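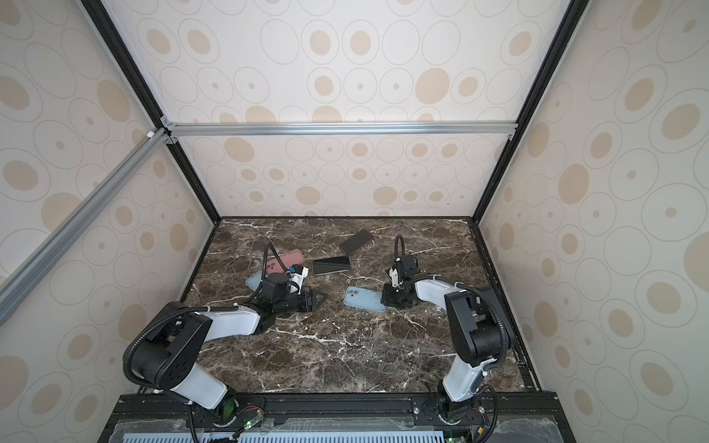 Prostine open day, phone sorting cell: who else went?

Forum: Small Automation > Visits, Shows and Demos

bench_otter
Went to the Prostine open day and thought I'd write it up while I can still read my notes. Entry was free but you had to book a slot. I was in the second group with 15 others, which was about as many as could get round the cell and still see anything.

First part is a talk in the canteen. Touran Mirzaei did that one. She runs the handling side and kept it short. They take in used phones from trade-in schemes, grade them, wipe them and send them on. The bit they want to automate is the dull part before grading, where phones come out of a tote in any old order and someone has to separate them, turn them the right way and put them in a tray.

Then you go through to the demo room. The cell is two arms side by side on a rail at the front, with walls on the other three sides and a marble top for the phones to lie on. Black grippers, angular fingers, nothing fancy. Arash Parsa ran it. He tipped a few phones on, spread them by hand a bit, and set it going.

What I wrote down:
- It is slow. A person would do the same job in a fraction of the time. They said so themselves before anyone asked.
- One arm does most of the picking and the other steadies or nudges. When two phones overlap it tries to push them apart first.
- Dropped one phone in the run I watched. It landed flat from low down and the arm went back for it.
- They do not use suction. Reason given was cracked backs and cases with textured surfaces.

Happy to answer questions if I can.

millwright_dee
Thanks for this. I had a slot booked and couldn't get away from work. Was it picking on its own or was somebody driving it?

bench_otter
Both. First half was Parsa driving it from a pair of handles, to show how they record the moves. Second half it ran by itself with him standing at the stop button. They were clear about which was which.

tolpuddle
I was in the first group and I came away less impressed than you. In ours it ran by itself for maybe ten minutes and he stepped in four times. Once because it had hold of a case and the phone was sliding out of it. I don't see how you sell that to anybody. A vibrating feeder and a flipper would do it and you could buy one now.

bench_otter
Four sounds high. I only saw him step in once in ours, for a phone that had got shoved up against the wall.

K_Haverill
@tolpuddle have you put a phone through a vibrating feeder? We tried it at Millalari. You get screens rubbing on camera bumps and everything comes out scuffed one grade lower than it went in. We took it out in March and went back to people on a bench.

tolpuddle
Fair enough, I haven't done it with phones. I've done it with remote controls and they were fine. But remote controls don't lose value if you scuff them.

Still, the answer to "feeders scuff phones" might be a better feeder. You line the track.

K_Haverill
We lined the track. The lining picked up grit and then it was worse.

softjaw
Question about the table. Why on earth marble? And what's with the patterned wallpaper? Every cell I've worked on has been matt grey or white inside so the cameras have an easy life.

bench_otter
Somebody in our group asked that. They change the top and the walls every so often on purpose. If all the recordings are done on one plain surface, the thing learns the surface and falls over when you move it. So they do some on busy backgrounds. Brown marble with white veins was the one on show, and the walls had an ovals pattern, cream with tan bits. Mirzaei said the worst one for them so far was a plain black mat, with dark phones on it.

softjaw
Makes sense for the research. For a real line I would still paint it grey and be done.

tolpuddle
Exactly. They're solving a harder problem than the customer has.

yolanda_l
Hello, Yolanda Lindqvist here. I work at Prostine and a colleague sent me the link. I helped set up the day so I'm not neutral, but I can correct a few things.

The first group did have four stops. Two were the case problem tolpuddle describes, one was a network dropout, and one was Arash being cautious. The second group had one, as bench_otter says. We log them all. Before the open day the cell had done 1,327 picks by itself on that set of phones, and 42 of those needed a person. We put both figures on the sheet by the door but I think the sheets ran out.

On the table, yes, we swap surfaces. The customer we are working towards wants it to run on a bench that is already in use, next to people, and they don't want to paint it.

Loose cases are our main trouble. A phone in a soft case bends away from the fingers and the grip closes on the case only. Hamidreza Najafi is working on different finger pads and would be glad to hear from anyone who has handled floppy packaging.

tolpuddle
Good of you to come on and give the numbers. 42 in 1,327 is better than what I saw. I'd want to know if the set of phones was the same few over and over.

yolanda_l
It was the same set, yes. We rotate which ones go on the table but they all come from one box. Unseen phones do worse. I don't have a figure I'm allowed to give for that yet.

tolpuddle
Then that's the number I'd want on the sheet.

millwright_dee
Bit harsh. It was an open day, they're allowed to show what they've got.

tolpuddle
I'm not being harsh, I'm saying what I'd ask if I was buying. If it does 97 in a hundred on phones it knows and 60 on phones it doesn't, that's a different machine.

zelenak_o
Otakar Zelenák, Bulholm. I was in the second group as well, stood at the back. We do repairs on small arms of this sort, though not this make, so I spent my time looking at the cabling.

Two remarks. The ribbed cable loops over the grippers stand up quite tall. When both arms worked at the middle of the table I expected them to touch and they did not, but the clearance looked small to me. I would tie them lower. Second, there were some loose wires along the rail by the bases. On a demo that's normal. For a line running two shifts those want to go in trunking, or someone will catch one with a sleeve when clearing a phone.

Otherwise the build was tidy. Aluminium extrusion, brackets where you'd want them, easy to take apart.

yolanda_l
Thank you, that's useful. The loops did touch early on and we moved one of them. The wires are on the list.

softjaw
What's the gap between the bases? I've got a two-arm bench planned and I'm going back and forth over how far apart to put them. Too close and the elbows foul, too far and you lose the middle.

yolanda_l
753 mm between centres on that rail. We started wider and couldn't get both grippers on one phone comfortably. I wouldn't copy it without checking your own reach.

softjaw
Brilliant, thanks. That's narrower than I'd drawn it.

K_Haverill
Did anyone ask about batteries? That's what would worry me. If it squeezes a swollen one you've got a fire in a box with wallpaper in it.

bench_otter
It was asked. The phones on the table are checked by hand first and they limit the grip force. Parsa gave the limit in amps on the motor and I didn't get it down. There was an extinguisher and a sand bucket by the door.

K_Haverill
Checked by hand first rather defeats it though? If somebody's picking each one up to check it they could put it in the tray.

bench_otter
For the demo, yes. The plan as I understood it is a thickness check in the tote stage upstream. They said that bit belongs to Rondonuwu and not to them, and there was no one from Rondonuwu there to ask.

K_Haverill
Then I'd hold off until I'd seen the two joined up.

millwright_dee
Is there going to be another one? I'd like to get to it this time.

yolanda_l
Yes, though the date isn't fixed. Groups will be kept to 15 again. Booking will go on the same page as before, and I'll post here when it opens. We'll print more sheets.

tolpuddle
I'll come again if there's a box of phones it hasn't seen. I can bring some. I have a drawer full, all different, a couple with those folding wallet cases.

yolanda_l
Please do. Can you leave the chargers at home and have them under half charge? And no cracked glass, it gets in the finger pads.

tolpuddle
Will do. Most of them are dead flat anyway.

softjaw
Wallet cases, that'll be worth the train fare. Does it open them or just pick them up by the flap?

yolanda_l
We haven't tried one.

Moderator note, May 3, 2024: moved from General to Visits, Shows and Demos. Two posts about selling old handsets removed, please use the Classifieds section.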